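Datasets > Weddings > Farko

Farko: planned and actual wedding-day timelines

June 2021
By Radwa Slaoui

What's in it

Farko is a table of 1,419 wedding-day events, each with the time somebody planned for it and the time it took place. An event is anything that had its own line on a printed schedule: hair, first look, ceremony, family portraits, the cutting of the cake, the sparkler exit. If the couple wrote it down and a photographer was standing there when it happened, it can be in the table.

The planned times come from the schedules couples sent their photographers. The actual times come from camera clocks. The distance between the two columns is the whole point of the project, and also the reason Romain Carré no longer promises anyone golden hour.

Files

events.csv — one row per event. Start with this one.
weddings.csv — one row per wedding, with season, guest band and whether the ceremony was indoors.
notes.csv — free text from the photographers, lightly edited for language.
labels.txt — the list of event names and what we decided they mean.

Columns in events.csv

wedding_id: a random string. It doesn't encode anything, so please stop writing to ask.
event: a name from labels.txt.
planned_start, planned_end: local time, 24-hour clock. Blank where the schedule said something like "after dinner-ish."
actual_start, actual_end: local time, 24-hour clock, taken from the first and last photo of the event.
order_planned, order_actual: position in the day. These agree less often than you would hope.
moved_by: who changed the plan, if known. Values are couple, family, vendor, weather, unknown. We had to merge mother and mother_in_law into family after a frank discussion.
flag: 1 if something about the row needs a human to look at it.

How it was collected

Zineb Mahrous and Romain Carré shot the weddings. Abdelilah Ait Brahim matched the photos to the schedules by hand, one wedding at a time, and wrote the small script that pulled the timestamps. I wrote labels.txt and argued with everybody about what counts as a cocktail hour. (It counts even if it lasts two hours. It's a name, like "quick toast.")

Couples were asked for permission after their galleries were delivered, when they were in a good mood. Anyone who said no, or said nothing, is not in here.

Camera clocks

Two cameras on the same wedding will tell you two different times, and each will be very sure of itself. We synced them against a photo of a phone screen taken in the morning. Where that photo was missing, we used the first kiss, which both photographers had better have caught. Rows synced this way have flag set to 1.

One camera spent all of April an hour off after the clocks changed. Those rows have been corrected. If you find a ceremony that starts before the bride's hair does, check order_planned before you report it, as one couple did it that way on purpose.

Known problems

Speeches. A speech starts when the speaker stands up and ends when people clap. Some speeches get clapped in the middle, out of hope. We used the last round of applause.

Family portraits. The planned time is nearly always 20 minutes and the actual time is not. We left the outliers in. The longest one involves a missing uncle and has its own entry in notes.csv.

Elopements. There are very few, and they run on time, which will ruin your averages if you don't filter on guest band. Two people who want to be married turn out to be easy to schedule.

Region. Most of the weddings were at or near Titodgate and Irnell. Please don't use this to say anything about weddings in general, or about the sort of people who get married at a converted mill.

Walks between locations

Guests have to get from the ceremony to the drinks, and schedules tend to assume they do it by magic. Where a venue has an outdoor walk, we log it as its own event, guest_walk, starting with the last ceremony photo and ending with the first glass. There is usually no planned time, so both planned columns are blank. A blank means the schedule didn't mention the walk. It does not mean zero, whatever the schedule's author may have believed. Heels, gravel and grandparents are mentioned in notes.csv when a photographer thought to mention them. 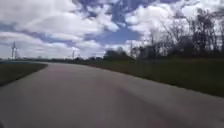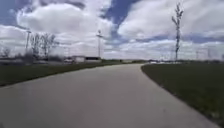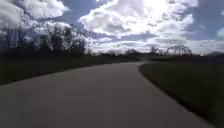
What you can and can't do with it

Use it for teaching, planning tools, research, or settling a bet with a caterer. Don't try to work out who the couples are. Don't use it to grade individual vendors — the moved_by column is a photographer's opinion, and photographers have views on DJs.

If you publish something, a link back is plenty. Callum Urquhart used an early copy to rebuild the day-of schedule he gives his own clients and reports that dinner is now merely late.

Fixes and additions

Send corrections with the wedding_id and the event name. We read all of them, slowly, and not on weekends between spring and fall. New weddings are welcome if you have the written schedule, the original files with timestamps intact, and the couple's permission. Screenshots of a group chat don't count as a schedule, although we understand that for many people this is the schedule.

Related datasets

Ghoneim: rain plans and whether anyone used them
Seating charts, before and after the cousins RSVP
First dance lengths, with and without a fade-out
Bouquet toss outcomes (no longer maintained)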